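Drallham Lettings Newsletter

Moving out: deposits, inventories and the shared laundry

Several leases in the Pustavard building end in January, and the office has already had calls about deposits, cleaning and when to hand in keys. The answers are mostly in the lease, but the lease is long, so the main points are set out in this item. It applies to all one and two bedroom apartments in Pustavard and to the studios on the Echevarría side of the courtyard. The Grener townhouses are on a different lease and have their own notes, which went out with the last rent statement.
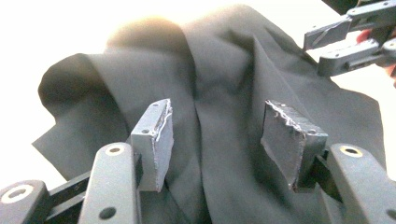

Page last changed: November 28, 2023

Notice

If you do not plan to renew, we need your notice in writing. An email to the lettings office is fine, and so is a letter through the office door. A phone call does not count, and neither does telling the contractor who came to fix your faucet, which has happened more than once. The notice should give your apartment number, the names of everyone on the lease, the date you intend to leave and a forwarding address. If you do not have a forwarding address yet, say so and send it later. We cannot mail a check without one.

Where two or more people are on the lease, everyone has to sign. If one person is leaving and the others want to stay, that is a change of tenancy and not a move-out, and there is a separate form for it. The person leaving does not get a share of the deposit from us. The deposit stays with the apartment until the whole tenancy ends, and the tenants settle up among themselves.

Once we have your notice we will write back to confirm the date. If you have not had a reply within a week, please contact the office, as we may not have received it.

The deposit

The standard deposit on a one bedroom apartment in Pustavard is $1,000. On a two bedroom it is $1,924. These amounts have not changed since the current leases were drawn up. If you moved in with a pet, your lease will show a further amount, and this is treated the same way as the rest of the deposit at the end.

We return deposits within 20 days of the date the keys come back. The period starts when all sets of keys are in the office, including the mailbox key and the fob for the side gate. Most delays last year came down to a missing fob. If you have lost one, tell us before you leave and we will take the replacement cost out of the deposit, which is quicker for both sides than waiting to see whether it turns up in a box.

If we make a deduction you will get an itemized list with it. To give an idea of how this works in practice, a recent one bedroom tenancy ended with a single deduction of $27 for a mailbox key, and a check for $973 was sent out. No other charges were made on that apartment.

We do not deduct for ordinary wear. Small nail holes from pictures, faded paint by a window and a worn patch of carpet inside the front door are all ordinary wear. Burns, pet damage, broken blinds and large holes from wall-mounted televisions are not. If you have put up a television bracket, please fill the holes properly or leave the bracket in place and let us look at it. A bracket that is straight and solid can sometimes stay for the next tenant.

Please do not treat the deposit as your last month's rent. The lease does not allow it, and a late fee will be added to the account in the usual way. 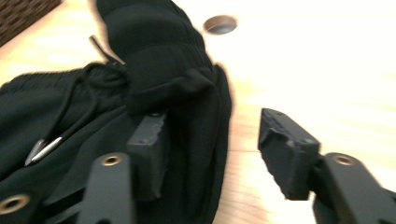

Dark clothes on a light wooden table.

The inventory

When you moved in you were given an inventory of the apartment with a space beside each item for comments. If you filled it in and returned it, we have a copy on file and will use it at the checkout. If you never returned it, the apartment is taken to have been as listed. You are welcome to send us dated photographs from when you moved in, and we will look at them alongside our own records.

Furnished apartments have a longer list. It covers the bed, the table and chairs, the sofa, the shades and the kitchen items. Everything on the list should be in the room it started in. We ask for this every year, and every year a bed frame is found in pieces in a hall closet with the bolts gone. If you took furniture apart, please put it back together.

Items that are not on the list are yours and need to go with you. This includes things you inherited from the tenant before. If you want to leave something that might be useful, such as a bookcase in good condition, ask first. We will say yes or no by email. Anything left without an agreement is removed, and the removal is charged.

Checkout visits

Pendo Ogola carries out the checkout visits for Pustavard and the studios. A visit takes less than an hour in most apartments. You can be there or not, as you prefer, but if there is something you want to explain or dispute it is easier to do it on the spot. The apartment should be empty of your belongings by the time the visit starts. If it is not, the visit has to be booked again and the keys are not counted as returned.

You can also ask for an early visit before you move out. This is free. Pendo will walk through the apartment with you and point out anything likely to lead to a charge, and you then have time to put it right. Early visits are useful for tenants who have been in the same apartment for several years and have lost track of what was there at the start. January fills up quickly, so ask when you give your notice.

Cleaning

The apartment should be left as clean as it was when you moved in. You do not have to hire a cleaning company, though you may if you want to. If you do, keep the receipt, but note that a receipt on its own does not settle the matter if the oven has been missed.

The places that most often lead to a charge are the oven and its racks, the filter in the range hood, the inside of the refrigerator, the tracks of the sliding windows and the drain in the shower. Defrost the freezer the day before you leave and put a towel down. Leave the refrigerator switched on at the lowest setting with the door shut, unless we have told you otherwise. Several have been left switched off and closed over a holiday, and the smell is hard to get out.

Carpets should be vacuumed. We arrange the shampooing ourselves between tenancies and do not charge for it unless there are stains that need separate treatment.
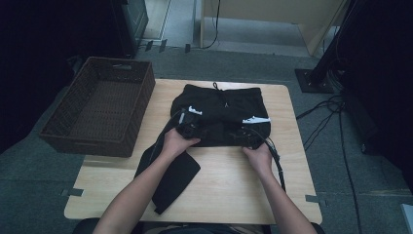 Balconies count as part of the apartment. Sweep them and take down any hooks, screens or planters. Storage lockers on the lower level also count, and they are easy to forget. If your lease includes a locker, empty it, sweep it out and leave the door unlocked.

The shared laundry

The laundry room in Pustavard gets busy when people are moving, and the following should help. The machines take the building card only. Any balance left on the card can be refunded at the office when you hand it in with your keys. We cannot refund a card that is mailed to us later.

Please do not wash rugs, pet beds or shower mats in the small washers. The large washer at the end is meant for heavy items. Curtains that belong to the apartment should not be machine washed at all. If they are marked, mention it at the early visit.

Clothes left in the laundry room are put on the shelf and kept for two weeks. After that they go to a charity collection. If you have moved out and think you left something behind, email the office with a description before the two weeks are up.

Elevator and parking on the day

The service elevator can be booked for moves in the morning or the afternoon. Bookings are taken by the office and are free. The pads for the elevator walls are put up by building staff before your time starts and should not be taken down. The main elevator is not to be used for furniture.

A moving truck may stop in the loading area by the side gate for the length of your booking. It may not stop in the courtyard. The paving on the Echevarría side was relaid in the summer and is not made for that kind of weight. Parking permits for your own car end on the same day as the lease and should be returned with the keys.

Utilities and mail

Electricity and internet are in your own name in most apartments, and you need to close or move those accounts yourself. Please keep the electricity on until the checkout visit has been done. Heat and water are included in the rent and there is nothing for you to do.

File a change of address with the post office before you go. The office cannot forward mail or hold packages for former tenants. Packages that arrive after you have left are returned to the carrier.

Renewals

Tenants who want to stay on will receive a renewal letter with the new rent and a form to sign. Please return the form by the date in the letter even if you have already told us in person that you are staying. If you are thinking of moving to a different apartment within Pustavard, or across to Grener, let us know on the same form. We keep a list and offer apartments in the order in which people ask. A transfer is handled as a move-out from the old apartment and a move-in to the new one, so everything above about keys, cleaning and the inventory applies.

Notice forms, change of tenancy forms and elevator booking slips are on the rack inside the office door, or can be sent to you by email on request.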